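The Crumb Test

Jytte Þrastardóttir had promised the whole stairwell that Peva would sweep by February, and she meant it.

"It folded 41 towels!" she told Firouzeh Shahbazi, who had come up for tea and stayed to argue. "Forty-one, and only five of them were inside out."

"Towels lie still," said Firouzeh. "Sweeping takes two hands that talk to each other. My nephew is nine and can't do it."

But that was the lovely part, Jytte thought. Every chore you did half asleep was a marvel once you had to explain it to Peva – how hard to press, when to tip the pan, what to do when the rubbish skitters off. She fetched the brush and dustpan and laid them out on the mattress. 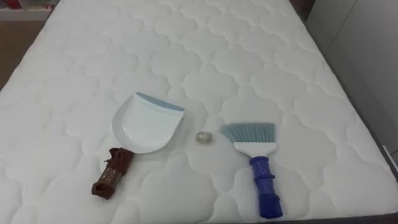 Brush, dustpan and one crumpled scrap, ready for Peva.

"On a quilted top?" said Firouzeh. "You're cruel. It'll sink in the stitching."

"Then we'll learn something wonderful," said Jytte, and reached for the switch.

Firouzeh put down her tea and moved her chair closer.

More stories
The Night Bus to Urnberg
Sadeghi's Kettle
300 Steps to Nalby

This site uses cookies to remember your reading settings. Accept | Manage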